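Lirkstead Robot Arm Club: Frequently Asked Questions

Search this site Search Go

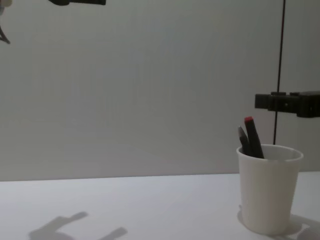 White cup with two pens on the practice table, and the right-hand gripper above.

What does the club do?

We teach pairs of small robot arms to do desk jobs: picking things up, moving them, putting them down again and passing them from one arm to the other. Members work in teams of three or four and take the same set of tasks through to the club competition at the end of the year.

Who can join?

Anyone at the college, on any course. Part-time students are welcome. You do not need to be studying engineering or computing.

Do I need to know how to program?

No. New members start by driving the arms by hand and recording the moves. Most people pick up enough Python in the first term to change a script that somebody else has written. If you already program, you can go straight on to the Worku project, where members write the software that decides how the arms should move.

When and where do you meet?

Saturday mornings in room 21, from 10 until 1. Teams can book extra time on the arms during the week using the sheet on the door. There are no meetings in August, when the building is shut.

What is the cup task?

It is the first task every team does. A plastic cup stands on the table and the arms have to put pens into it, or take them out and lay them down, without tipping it over. The rules allow either arm to hold the cup steady. Pens and markers of different thicknesses are used, so a grip that suits one will not always suit another.

Why is the table kept so bare?

Other objects confuse the camera software, and they get knocked on the floor. Please leave bags, drinks and laptops on the side bench. Strong shadows can cause trouble too, so leave the blinds as you find them.

How is the competition scored?

Each team makes a series of timed runs. You get points for every item placed correctly and lose points for drops, for knocking the cup over and for touching anything on the table during a run. The highest possible score is 448. Last year's winning team, Onix, finished on 441. Runs are stopped after 300 seconds, and anything placed by then still counts.

What happens if an arm gets stuck?

Press the red stop button and wait for a supervisor. Do not pull on the gripper or the cables. In the competition a team may restart once without losing points.

Can I bring my own arm?

Yes, for practice. It must be checked by a supervisor before it is plugged in. Competition runs are made on the club's own arms.

How much does it cost?

Membership is free. Almost 300 pens have gone through the practice box, and we are always glad of more, including ones that have run out of ink.

Can I miss a week?

Yes. Tell your team in advance if you can. If you miss the safety talk at the start of term you will need to do it before you use the arms.

How do I sign up?

Come to any Saturday session and fill in the form. Wear closed shoes and tie back long hair.

Recent items
Weltau visit: travel details for teams
Competition rules, updated
Worku project: notes for new programmers
How to book time on the arms
Safety talk: what it covers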